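# Open doors at Skutia

Friday, July 5, 2019. Toledo, hot already at nine. The day after the holiday and half the town still asleep, but the parking lot at Skutia was full and I ended up leaving the car on the grass by the loading dock.

Skutia has been in the same brick building since 1993. Started out fixing conveyor motors for other people. Now they build table-top robot arms, small ones, for packing rooms and kitchens and the kind of shop that can't hire a third shift. Once a summer they let the public in. They'd planned for 300 visitors and I think they got them before lunch - the line for name tags went out past the bike rack.

First stop, the machine shop. Loud. Smelled like cutting oil and doughnuts. A man with a clipboard showed us a shoulder joint taken apart on a towel, and a kid asked if it hurt. Good question, decent answer (no).

Then upstairs to what they call the Bisesby room, named for the first arm they ever sold. This is where the interesting stuff is. Everyday objects, plain tables, and software that has to work out what's what before anything moves. The engineer running the demo said the trouble is never the heavy lifting. It's the coffee. A block you can grab almost anyhow, drop it, grab it again. A mug with something in it is a differnt problem: it has to stay upright, the handle might be on the wrong side, and if there's a spoon leaning in it the arm needs to know the spoon is along for the ride.
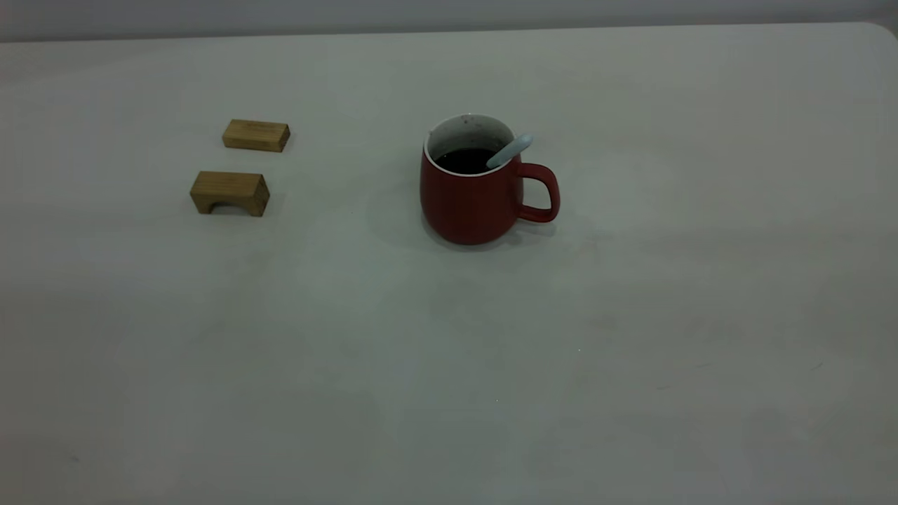 Same with the blocks, she said. A flat bar is easy. An arch has a hole in it, and early versions of the software kept wanting to put a finger through the hole. Which works, sometimes. They spent most of last August teaching it not to.

We got to see 2 runs. In the first the arm went for the bar, picked it up by the long sides, set it across the top of the arch. Applause, more than I expected. Slower than a toddler, faster than last year according to the couple next to me, who come every summer and bring folding chairs.

The second run was the mug. Room went quiet. The arm came down, stopped, backed off, came at it again from the handle side. Lifted it maybe the height of a paperback and moved it a hand's width over. Not a drop on the table. The engineer let out a breath you could hear at the back - so much for never worrying.

Questions after. Somebody wanted to know about jobs, and the answer was longer than the demo. Skutia sells mostly to places with empty positions, she said, and the plant at Skekcombe has hired people since the arms went in. I'd have liked to see numbers on that. She offered to send them. Will report back.

Lunch was hot dogs in the yard, a dollar each, cash only. Two hours gone and I'd missed the welding tour completly. The gift table had T-shirts in one size. I bought one, it doesn't fit.

If you go next summer: park on the street, wear closed shoes (they will turn you away from the shop floor in sandals, I watched it happen), and do the upstairs room first before the line builds. The stairs are at the back, past the vending machines.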